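**Maro the Mouse Deer is coming back to the big screen**

8 December 2022

Good news for anyone with small children, or anyone who simply loves a hand-drawn cartoon: Korkik is getting a sequel! Sumampouw, the little animation studio behind the first film, confirmed this morning that *Korkik 2* is finished and will open in cinemas during the school holidays.

The first film followed Maro, a mouse deer with a big mouth and very short legs, who talked his way across the forest to fetch medicine for his grandmother. It opened quietly in September last year and then just kept going, helped along by parents telling other parents. By the end of its run it was playing on 100 screens, and my own two could sing every song in it (they still do, mostly in the car).

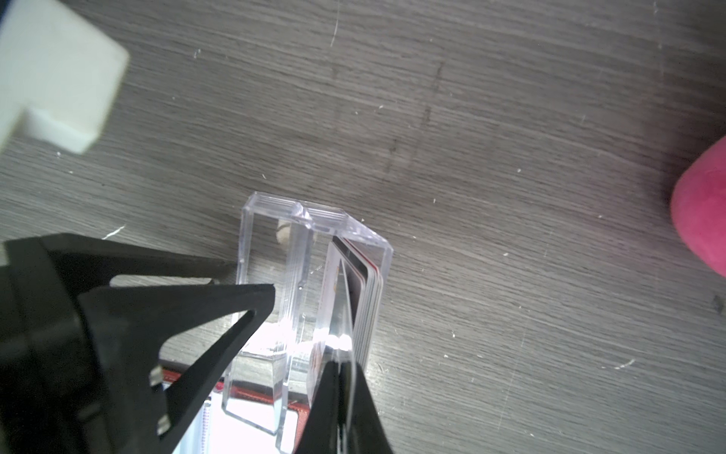
This time Maro is a bit older and a good deal more sure of himself, and he has fallen out with his best friend, a hornbill called Itside. When the river floods and the animals have to move to higher ground, the pair are sent ahead to find a safe path, not speaking to each other. Director Dimas Chong says the quarrel is the heart of the story.

"The first one was about being brave when you're small," he told us. "With this one I wanted to ask what happens when you've been brave once and everybody has clapped. Maro has become rather pleased with himself, and Itside is the only one who'll say so."

Chong showed us the opening ten minutes, and they are a treat. The flood comes in slowly, a line of silver under the trees, and there is a wonderful chase across floating logs that had the whole room laughing. The backgrounds are painted by hand once again -- more than 400 of them, against far fewer for the first film -- and the colours are richer and stranger, with deep greens and a purple sky before the rain. The songs we heard were good too, especially Itside's grumpy number about wet feathers.

Parents of very young viewers may like to know that the flood gets a little tense, and there is a crocodile. He is more silly than scary, though, and the film never stays in the dark for long. Families are looked after, friends say sorry, and Grandmother is back with all the best lines.

*Korkik 2* runs for 84 minutes. The studio is also holding a free early showing with 1000 seats, and tickets will be given out through local libraries. Ask at the desk for a form -- children can fill it in themselves, and there is a space for drawing Maro.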